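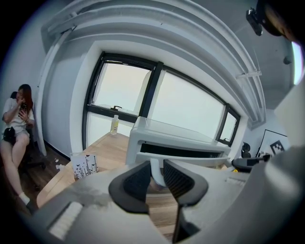
I have used the Sisel desk lamp for almost 8 months, mostly in the evening when I write letters. The light is soft and it does not make my eyes tired. It has 15 levels, but I only need two of them – the lowest and one in the middle.

The arm stays where I put it. The cable is too short for my room, so I bought a longer one from Peng. The switch is stiff and makes a loud click, and my husband hears it from the next room.

I would buy it again, but with the heavier base.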